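The Jeans Shelf: Waistbands, Patches and Other Small Glories

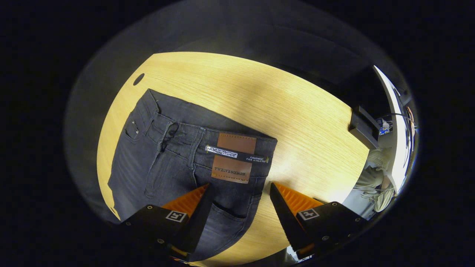

Pascal Tessier wrote in after the last gallery to say that the back of the waistband tells you more about a pair of jeans than the whole front does, and that he has been turning his over in shops for years to the despair of everyone with him. I love this. It's how I fold now, too: back side up, patch showing, so I can run a finger down the shelf and know what I've got.

The gray pair on the oak table is my TWELVESQUARE, and I could talk about that leather patch all afternoon. Brown leather, visible stitching along its edges, the name printed in dark letters, and then a black woven tape running right across the middle and a little way past both sides. The tape says "EQUIPMENT FOR ATHLETES" in small white letters, with a tiny dash of yellow at the tip. Yellow! On charcoal! I'm delighted every time.

So, welcome back to the shelf. This page started as a single picture and a lot of captions in my notebook, and it has stayed more or less that way. I fold, I look, I write down what I like. The notes that follow go with the gray pair first and then wander off to the others in the stack, which will get their own pictures in October when the light in the back room is kinder.

On the color
Charcoal denim fades so differently from blue. Blue goes bright at the creases, but gray goes soft and a bit chalky, and you get those paler streaks around the seat and along the seams. I used to think gray jeans were what you bought when the shop was out of everything else (sorry, gray jeans). Now they're what I reach for first.

On patches
Leather patches change more than any other part. The one on my Roder pair went in the wash for years before I learned to turn jeans inside out, and it has shrunk and curled up like a slice of toast. I still like it. My Millet pair has a paper-feel patch that has lost all its printing, and I only know the name from the inside tag.

On woven tape
I went through the entire shelf looking for another pair with a tape sewn over leather and came up with one, the Tikum, where it's dark green and sits so low that a belt hides the whole thing. What a waste of a good tape! If you have a pair with something unusual back there, please write in, I want to hear every detail.

On belt loops
Short doubled strips of denim, and all the strain goes through them. I pull my jeans on by the loops, which you are not supposed to do, and I've sewn three back on this year alone. Heavy thread, a denim needle, and go slowly over the thick bit. My machine complains the whole way – I turn the wheel by hand for the last few stitches.

On rivets
Two on a small pocket is what I always look for. I like them a little dull. The Roder pair had shiny copper ones when it was new and they looked like somebody had just polished a trumpet, and it took a couple of winters before they settled down into the color they are now.

On back pockets
Contrast stitching is the thing that makes me pick up a pair in the first place. I know plenty of people want it to match so it disappears, and fair enough, but I want to see the line go around the pocket! The Millet has thread so close to the fabric color that I have to tilt it toward the window to find the stitching at all.

On folding
Lay the jeans flat, back side up, and smooth from the seat down toward the hems. One leg over the other, then up in thirds. The patch should land on the outside. Mine never come out the same width, and the stack leans a bit to the left, and I've decided that's fine.

On washing
Cold, inside out, buttoned up, hung by the hems. For the grays I keep a separate load with the black socks and the old Fumance sweatshirt, the one with the paint on the cuff. I did once put a new pair in with a cream pillowcase. The pillowcase is now a very handsome shade of dove.

On the oldest pair
Bought in 2000, and still going. It has 21 patches on it by my last count, if you allow the ones that are patches on top of patches, and the left knee is more repair than jean. No leather label at all any more, only four little rows of needle holes where it used to be. That pair gets the first picture in the October gallery, followed by the Tikum with its secret green tape.

Pascal has promised to send notes on his own shelf, beginning with a pair he bought in a size 8 inches too long and hemmed himself with kitchen scissors. I can't wait. Write in with yours, and tell me what your labels say.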